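Home Browse Issues Authors Search

3.2 The blocks and their painted faces

We came to painted blocks by a rather roundabout road. Berenice Figueroa had kept a tin of them from her years at the Horkham playroom, and when we began our study of how colored faces help people talk about stacking, it seemed a shame to buy new ones. Each session took place on a plain white surface, which lets the colors speak for themselves and leaves the soft shadows easy to read.

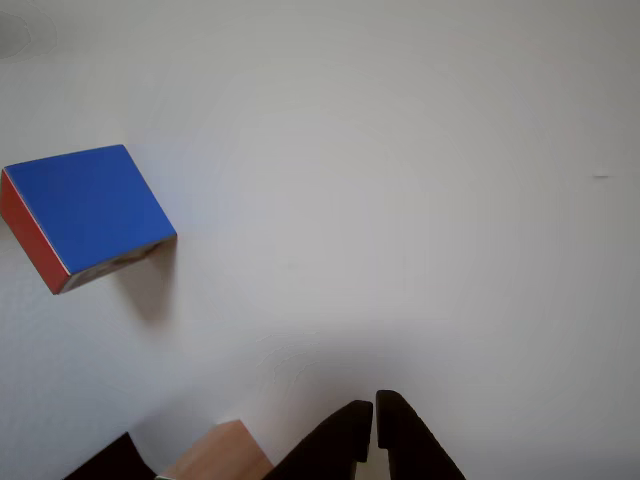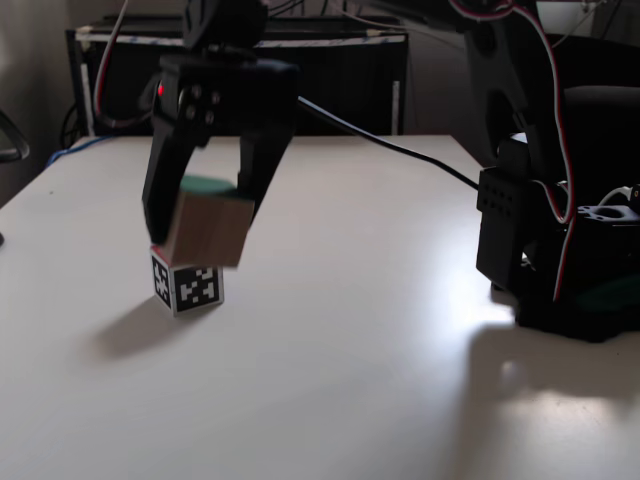 Figure 9. Blocks on the white surface. First picture: a block with a blue top and an orange-red side. Second picture: a cube with a green top held above a cube with black-and-white patterned faces.

Why paint the faces different colors instead of giving each block a single color? A block with several colors gives people a way to say which way it is turned, so that "put the green side up" can stand in for a much longer and more tangled instruction.

We were pleased to find how quickly this sort of talk took hold. Of the 1309 spoken instructions that Inês Coelho patiently wrote out by hand, 852 named a face by its color, and a good many of the others leaned on words like "flat" or "leaning," to which we return, with some affection, in the next section.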